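We use cookies to keep Flakwood running and to remember that you've already seen this message. OK / More info

The big grey bin, and getting to the bottom of it

03/04/2018
by Parveen Roy

I've been putting off writing about the bin for ages, mostly because every time I sat down to do it there was more in the bin than when I'd last looked. If you've ever shared a workshop you'll know how it goes. Somebody isn't sure where a thing lives, the bin is right there with its mouth open, and in it goes. By the start of April we had bits in there that I'm fairly sure came with us from the old place in Kallalow, and we left Kallalow 2 years ago!

So last week I finally decided we'd empty it, all the way down, and put everything on a proper shelf with a proper label. Kiều Hoàng brought the labels (lovely thick ones, she'd been saving them) and Chak-lun Pan brought a thermos of tea and a lot of opinions about shelving. I'd guessed we would be done by lunch. We were not done by lunch.

The top layer was easy, all big stuff you could recognise from across the room. Then you get into the middle, where everything has hooked itself onto everything else, and you pull at one piece and half the pile comes up with it. I got quite cross with a length of chain at one point and had to go and have a biscuit.

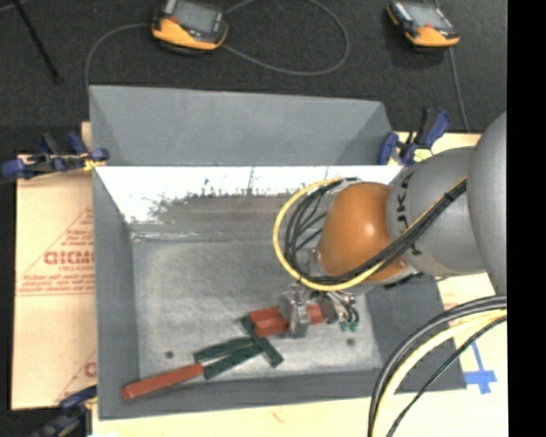 What I like best is the last stretch, when you're down to the odd piece here and there and you can see metal again. I'd forgotten what a worn old thing it is inside, all scuffs and cloudy patches, and I find I'm rather fond of it. The sloping sides are a blessing too, as small things tend to slide back to the middle where you can get at them. My last bin had straight sides and I lost a perfectly good set of hinges down one corner for a whole winter.

We ended up with 70 labels used, and a few shelves that I keep wandering past just to admire. Anything with a handle has gone at waist height, which was Chak-lun's idea and a good one, and the heavy pieces are down low. Odd colours are together in a tub until I can work out what they belong to.

The rule from now on is that the bin gets emptied at the end of every month, whether it's full or not. I've written it on the wall by the kettle. We'll see how long that lasts, but I'm hopeful, and I do have labels left over.

Comments (3)

Vasilică Costache
Our bin at home is at the "hooked together" stage and I've been pretending not to notice. What did you do with the bits that didn't match anything?

Parveen Roy
They're in the tub, Vasilică! I'm giving them till winter.

Teodor Pascu
Waist height for handles is a great tip, my back thanks Chak-lun. Any chance of a photo of the shelves?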